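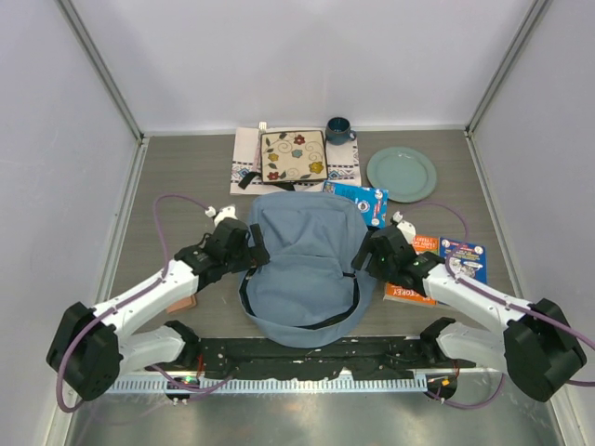 Sorkano Hall packs bags for new tenants

Print | E-mail

Families moving into the Prisley Street apartments will each get a canvas bag of kitchen things and children's books, organizers at Sorkano Hall said.

Packing starts Sunday at 11 a.m. Donated items so far include mugs, plates, placemats, quilted pot holders and picture books. Getachew Hadgu, who runs the drive, said 18 bags are planned for June and storybooks are going fastest.

"We can use more plates," Hadgu said. "Books for ages 2 and up are welcome too, as long as all the pages are there."

Donations may be left at the Rieger Avenue entrance. Mugs and plates should be wrapped in newspaper. The hall cannot take knives or glassware.

Print this story | E-mail this story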